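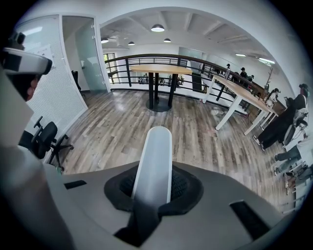
## Drei Stunden Vorbesichtigung und ein Krug

Gestern war ich endlich wieder bei einer Vorbesichtigung, im kleinen Auktionshaus in Druldale, und ich bin natürlich viel länger geblieben als geplant. Eigentlich wollte ich nur schnell zu Los 11, einem salzglasierten Krug mit Zinndeckel, den ich im Katalog schon dreimal angestrichen hatte. Aber dann stand Griet Van Beek an der Vitrine mit den Fayencen, und wir haben uns festgeredet – über Haarrisse, über nachgebrannte Glasuren und darüber, wie schön es ist, so ein Stück einmal umdrehen zu dürfen!

Der Krug hat am Henkel eine alte Reparatur, ganz ordentlich gemacht, die im Katalog nur mit »kleine Altersspuren« erwähnt wird. Mich stört das gar nicht (mein Lieblingsteller ist auch geklebt). Der Schätzpreis liegt bei 3.000 Euro, und da muss ich wohl leider zuschauen. Dafür habe ich ein schriftliches Gebot auf die Schale aus dem Nachlass Coughlan abgegeben und drücke mir jetzt selbst die Daumen.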